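Ticket 957: Right arm stops short of pre-grasp, planner reports success
Component: motion planning / sim bridge
Reported by: Neltden cell team
Assigned to: Veikko Pelkonen
Status: Fixed in branch, awaiting merge

Summary
In the simulated two-arm cell, the right arm halts before it reaches its pre-grasp pose. The planner returns SUCCESS and the task layer moves on to the next step. The left arm is not affected. First seen on Wednesday after the trajectory server was updated on the Drerkthorpe machine.

Steps to reproduce
Load the bin-to-tray scene with the default seed. Start the task layer with both arms enabled. Request pre-grasp for both arms in one call. Wait for the result, then compare commanded and measured joint positions on the right arm.

Expected
Both arms settle at pre-grasp on either side of the pink bin, within joint tolerance, before the task layer is told to go on.

Observed
Left arm settles. Right arm stops with its gripper well out over the table. No collision warning and no joint limit warning. The log shows:

[plan] group=both_arms result=SUCCESS waypoints=11
[exec] left_arm goal reached
[exec] right_arm goal reached
[task] state PREGRASP -> APPROACH

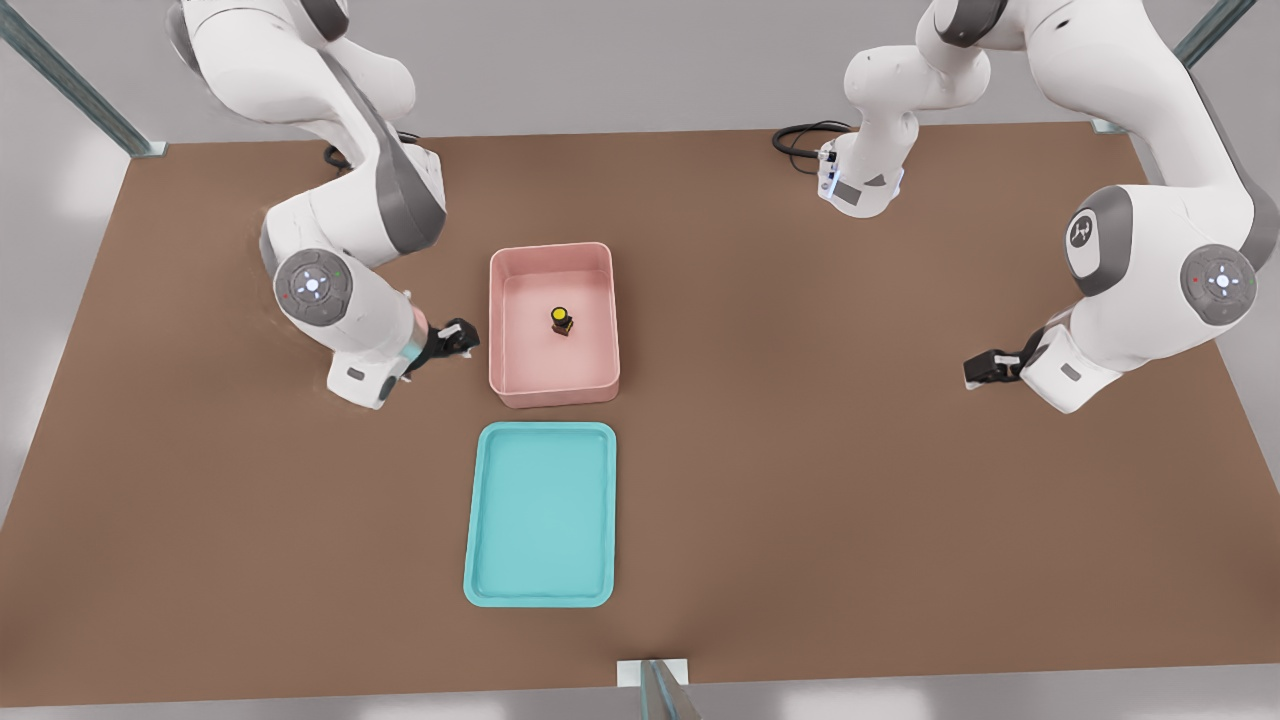 The second exec line is wrong. Measured joint positions for the right arm match an intermediate waypoint, so the goal check must be passing against something other than the final point.

Comment, Veikko Pelkonen
Reproduced on Skodley with a clean build. Ruled out so far: collision padding on the bin walls (set to zero, no change), inverse kinematics seed (fixed, no change), gripper model (swapped left and right, fault stays with the right arm). Planning each arm in its own call works every time. The fault needs the combined group.

Comment, Veikko Pelkonen
Found it. The combined trajectory is split into one message per arm before it is sent. The update added a timeout of 700 ms to the second message, counted from when the first one is accepted. When it expires, the server drops the remaining points and checks the goal against the last point it still holds. That check passes. The right arm is always sent second.

Raising the timeout hides the fault on short moves only. The fix keeps the original final point for the goal check and returns ABORTED if any points are dropped. Both messages now share one start time.

Comment, Leinonen build
Unit tests pass. 2 new tests added: dropped points must return ABORTED, and swapping the send order must not change the final pose.

Workaround until merge
Set split_timeout to 0 in the bridge config and restart the bridge. Reloading the scene alone does not pick up the change.

Still open
The task layer should compare measured positions itself before it leaves PREGRASP. To be raised as a separate ticket.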